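The Bin by the Door

Small trash cans do more for a tidy room than most of the storage sold to fix it

Ditte Ketilsson has spent most of her working life in other people's bedrooms, studies and back halls. She runs a small home organizing business in Genville, and the first thing she looks for on a visit is the trash can.

"People show me the closet," she says. "I want to know where they throw away a receipt."

In most homes the answer is the kitchen. The receipt comes out of a pocket in the bedroom, the kitchen is down the hall, and so the receipt goes on the dresser. By April there is a pile on the dresser and the owner is shopping for a tray to put it in. Ketilsson has seen trays inside trays.

Her usual advice costs very little. Put a small open wastebasket in every room where people sit down, get dressed or unpack a bag. She does not like lids outside the kitchen and bathroom. A lid is one more thing to lift, and a child with a handful of pencil shavings will leave them on top of it.

Where it goes

Placement takes more thought than the purchase. Next to a desk, the bin belongs on the side of the writing hand, far enough forward that a foot does not knock it over. In a bedroom it goes near the spot where pockets get emptied, which may be nowhere near the bed.

The place people forget is wherever the bags land. School bags and work bags collect wrappers, tissues, dead pens and folded notices, and all of it tends to ride back out the door the next morning. Ketilsson asks families to leave the bags where they already fall and bring the bin to them. Hooks can come later, if anyone still wants them.

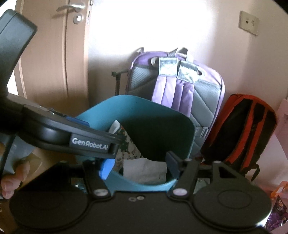 What to buy

Plain plastic is fine. It wipes clean, it weighs almost nothing and it survives being kicked. A squarish shape with rounded corners sits closer to a wall than a round one and is still easy to wash out. Wicker looks good in a catalog, but pencil dust and crumbs work into the weave and stay there.

Color is a matter of taste, though Ketilsson leans toward something bright. A teal bin gets seen and used. A gray one beside a gray bag is easy to miss, and she has found apple cores on the floor next to more than one of them.

She keeps two brands in her van. The Weltberg is narrow and fits between a desk and a wall. The Stistilham is wider and a little heavier, and she uses it in rooms with a dog. Clients often ask if a supermarket bin would do the same job. It would.

Liners are optional. For paper and pencil shavings she skips them. Where there will be gum or fruit she folds 4 spare bags flat in the bottom, under the one in use, so the next is there when the full one comes out.

Emptying

More bins mean more emptying, and this is the objection she hears most. Her routine is to carry one large bag through the house the evening before collection, starting at the far end and finishing at the back door. A house with seven small bins takes less time than people expect — the walk is the same walk they would take to turn off the lights.

Children can do it from a fairly young age. She suggests giving them the bag and letting an adult follow for the first two rounds, mostly to catch the homework that fell in.

The backpacks get the same treatment. Open every zipper, tip the bag over the bin, take back what matters and shake out the rest. It is a dull job and it takes a few minutes. Then the bags go back on the floor by the door, ready for the morning.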